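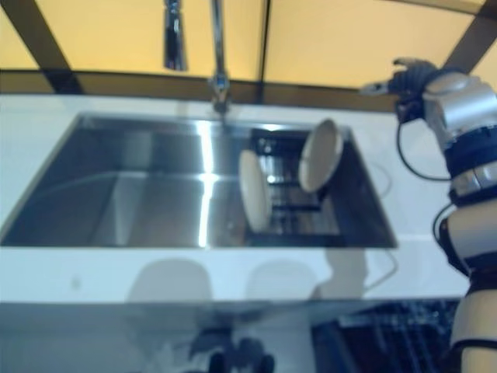

一天吃完饭，碗碟先放哪里？

“先放左边的大水槽。刮掉剩菜，冲一遍，能进洗碗机的进洗碗机，要手洗的洗完放到右边的架子上。”布什拉·尤尼斯（Bouchra Younis）说。

她在普拉纳特贝格（Planatberg）一栋合住公寓里管厨房，公寓里住着11个人，共用一间厨房。她自己也住在里面，房租因此少交一部分。我们在厨房里谈了一个上午，中间她停下来两次，一次接电话，一次去给楼上的人开门。

尤尼斯原来在一家小旅馆的后厨洗碗，后来做过早餐厨师。她说管这间厨房和在后厨干活差别很大，后厨有班次，有人交接，合住的厨房没有。“有人早上六点煮粥，有人半夜煎鸡蛋。你不能规定人家什么时候吃饭，只能规定吃完以后东西放哪儿。”

她搬来的时候，水槽还是单槽的。那时候洗好的碗碟摊在毛巾上，毛巾铺在台面上，一天下来毛巾是湿的，底下的台面也是湿的，到晚上已经有味道。冬天还好，到了五月天气一热，毛巾要一天换两条，换下来的又没地方晾。

“大家都觉得是毛巾的问题，换过厚的，换过薄的，还有人买过硅胶垫。我跟他们说，水没有地方去，铺什么都一样。”

后来房东同意换双槽。水槽连同安装一共花了1397元，她还留着那张单子。房东出大头，剩下的由住户分摊。有两个人起初不愿意出钱，理由是自己很少做饭。尤尼斯没有去争，先把别人的钱收齐，水槽装好以后，那两个人用了一阵子，也把钱补上了。

新水槽是不锈钢的，嵌在白色台面里。安装的师傅建议右边那一格装切菜板的配件，她没有要，量了尺寸，买了一个深色的金属架子放进去。

“架子放在槽里面，水直接滴到槽底，从下水口走了，台面上没有水。买之前一定要量里面的尺寸，量底下的，不要只量上口。有的水槽上面宽下面窄，架子放进去是歪的。我第一次买的那个就退了。”

她对盘子怎么放有要求：竖着放，盘子之间留出空隙。两个盘子贴在一起，中间那层水要很久才能干，拿出来一擦，背面还是潮的。碗要斜着扣，完全扣平的话碗底那一圈会积水。杯子她不让放在这个架子上，杯子都进洗碗机。

我问她，住户会不会照着做。她说大部分会，小部分要说几遍。

“有个住户叫阿喀琉斯（Achilleas Kalogeropoulos），他以前喜欢把盘子摞成一摞放在架子上，说这样能多放。我没有说他，我等他下一顿饭拿盘子的时候，叫他摸一下盘子底。后来他就竖着放了。”

架子要不要常洗，很多人没想过这件事。尤尼斯每隔一段时间把架子整个提出来，放进左边的大槽里，撒小苏打，浇热水，泡到水凉了再用旧牙刷刷横竖交叉的地方。那些地方最容易结一层白色的水垢，时间长了摸上去发涩。架子拿开以后，顺手把右边的槽底也擦了，平时架子挡着，没人会去擦那里。

水槽本身她用得很简单，海绵软的那一面加洗洁精，顺着拉丝的方向擦，冲干净，再用干布抹一遍。钢丝球不进这间厨房。以前有人买来刷锅，顺手刷了水槽，留下一片划痕，怎么擦都在。

说到洗碗机，她的话多了起来。洗碗机在台面下面，紧挨着水槽，她认为这个位置很要紧。她住过的另一个地方，洗碗机在水槽对面，冲过的盘子要端着转身走两步，地上总有一路水滴。现在冲完一弯腰就能放进去。

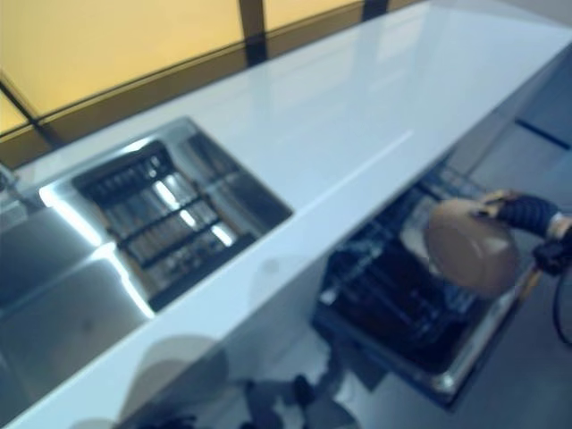
她把装洗碗机的规矩归成几句话。大件放边上，碗朝中间斜着，筷子和勺子混着插，不要把一把勺子全叠在一起。喷水臂要能转起来，关门之前用手拨一下，碰到东西就重新摆。

“很多人装满就关门，开出来上面一层没洗干净，就说机器不好。十次里面有九次，是有个锅柄或者砧板把喷水臂卡住了。”

煎锅是她和住户谈得最久的一件事。不粘锅能不能进洗碗机，公寓里分成两派。她自己原先在后厨的时候，不粘锅一律手洗，洗碗机的药剂碱性强，洗多了涂层会发白，手感变粗。可是在合住的地方，手洗的锅常常泡在水槽里过夜，第二天早上要用水槽的人只好先替别人洗锅。

最后的办法是把锅分开。公用的煎锅买便宜的，允许进洗碗机，坏了就从公用的钱里再买。谁有自己的好锅，放在自己的柜子里，自己手洗，用完不能留在水槽里。

“我宁可一年换一口锅，也不要每天早上为一口锅吵架。”她说，“锅进去以前，要用纸把油擦掉，这一步不能省。油多了，整机的杯子都蒙一层。锅要斜着放，锅面朝着喷水的方向，不能平着扣在别的东西上面，平着扣，下面的碗就白洗了。”

洗碗粉他们用Buvov的，尤尼斯觉得去茶渍还可以，去油一般，碰上特别油的一天，她会选温度高一档的程序。洗碗块试过一段时间，有人一次放两块，有人忘了撕包装，后来就换回了粉，盒子里放一把固定的小勺，一平勺。

洗碗机每晚九点开。到了这个时间，厨房里最后一个人按开关，不管有没有装满。早先说的是“满了再开”，结果谁也不觉得满了，总还能再塞一个杯子，早上大家起来没有干净的碗。定了时间以后就没有这个问题。第二天谁先进厨房谁把东西拿出来，先拿下层，再拿上层，上层杯底的积水滴下来就不会滴到干碗上。

滤网她自己清，不交给别人。滤网在机器底部，拧下来，用水冲，米粒和菜叶都在里面，偶尔还有水果上的标签纸。她说标签纸最麻烦，会贴在网眼上，冲不掉，要用指甲刮。

接着谈到地面。厨房铺的是浅灰色的大块地砖，上面有细小的深色斑点。尤尼斯对这种砖有保留意见。好处是耐脏，掉一点面包屑看不出来。坏处也是看不出来，要蹲下去，或者光脚踩上去才知道。

她的做法是先扫后拖，扫的时候从窗户那一侧往门口扫，洗碗机前面那一块单独再扫一次。拖把要拧得很干，她说那种砖有水的时候滑，有一年冬天一个住户端着汤在洗碗机门前滑了一下，人没事，汤全洒了。从那以后洗碗机门前铺过一阵子小地垫，可是开门的时候门会刮到垫子，就撤掉了，现在靠一块挂在旁边的干抹布，谁滴了水谁擦。

“砖缝一年弄一次就够了，用浓一点的小苏打糊，刷完用清水拖两遍。不要用白醋，有的砖不怕，有的砖会发乌。我不知道我们这个是哪一种，所以不试。”
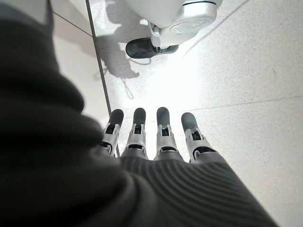
台面和水壶

台面是白色的，表面有光。尤尼斯说，很多人来看房子的时候喜欢这个台面，住进来以后抱怨的也是这个台面，咖啡、姜黄、红茶，放久了都有印子。

她试过不少办法，留下来的只有一个：当时就擦。湿布一遍，干布一遍。只用湿布，水干了以后会有一道一道的痕迹，白天光线从旁边照过来特别明显。姜黄的印子她用洗洁精加一点小苏打敷过，淡了很多，没有完全去掉，晒了一个夏天以后自己看不见了。

台面上放什么，也有过讨论。公寓里的人都有自己的电器，烤面包的，打豆浆的，煮蛋的，以前全摆在外面，能切菜的地方只剩一小块。另一位住户丸山加奈子（Kanako Maruyama）提出，一个星期用不到两次的东西收进柜子。大家同意了，各人自己判断，尤尼斯不去查。

“收起来以后，有的东西就再也没有拿出来过。煮蛋器后来送人了。”

水壶的问题要复杂一些。这里水硬，壶用不了多久里面就有一层白的。尤尼斯用柠檬酸除垢，半壶水，一勺柠檬酸，烧开，放着不动，等水不烫手了倒掉，再烧一壶清水倒掉。她强调一定要贴一张纸条在壶上，写明里面是什么。她有一次没有贴，有人拿去泡了茶，喝了一口来敲她的门。

壶倒空以后怎么放，她也有讲究。盖子打开，壶身斜一点靠在水槽右边那一格里，让里面的水汽散掉。盖着盖子收起来，下次打开会有一股闷味。电水壶的底部不能冲水，外面用拧干的布擦，底座留在台面上，不要跟着壶一起拿到水槽边。 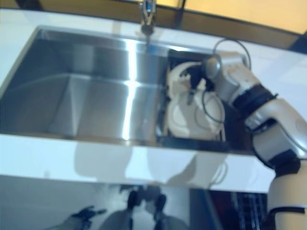

壶嘴里面的滤网最好一起拆下来泡，很多人只管壶身，水垢的碎片其实大半卡在滤网上，倒水的时候掉进杯子里。她用一个小碗装柠檬酸水单独泡，泡好了用牙刷两面刷，再装回去。装回去的时候要听到一声响，没有扣紧的话，倒水时滤网会掉出来。

凉水壶比电水壶好办，怕的是手伸不进去。瓶刷够不到的那一圈，她放一把生米加一点温水，盖住壶口来回晃，再倒掉冲净。夏天有人在凉水壶里泡柠檬片，泡完当天要洗，隔夜的话壶壁会有一层滑的东西，看着干净，手一摸就知道。

我问她，左边的大槽平时是不是一直要保持空着。她说这是全屋只有一条写在纸上的规定，其余的都是口头讲的。纸贴在冰箱门上，写的是“离开厨房时，大槽里不留东西”。

为什么单单写这一条，她解释得很实际。大槽里只要有一个杯子，下一个人就会在旁边放一个碗，再下一个人放一口锅，到晚上就堆满了。第一个杯子是谁的已经没有人记得，也就没有人觉得该自己洗。槽是空的，后面来的人不太好意思做第一个。

“你要是没有时间洗，放在自己房间里也可以，我不管。端回来再洗。”

有没有人真的把脏碗端回房间？有，她说，伊勒哈姆（Ilham El Idrissi）赶着上夜班的时候就这样做，下班回来再端下来洗，从来没有落下过。

水龙头的位置是她唯一后悔没有改的。龙头装在槽的后沿，冲大锅没有问题，可是根部和台面相接的那一圈总是积水，时间长了发黄。她每晚用一块旧布条绕到后面，两只手各拉一头，来回擦几下。换水槽的时候本来可以把那里重新打一遍胶，当时想省一点钱，没有打。

我还问了她，如果另一栋合住的房子也要重新安排厨房，应该先花钱在什么地方。她想了一会儿，说先看水从哪里流走，再看洗好的东西放在哪里晾，然后才看柜子。她见过斯特斯塔斯特德（Stestasstead）那边一套新装修的房子，柜子很贵，抽屉自己会关，水槽旁边连放一个盘子的地方都没有。住在里面的人把一个塑料盆放在窗台上晾碗。

谈话快结束的时候，有人下来热午饭。尤尼斯起身把水槽边的抹布搓了一遍，拧干，搭回原来的地方，对来人说洗碗粉快用完了，出门的话带一盒回来，钱从公用的里面拿，小票放在抽屉里。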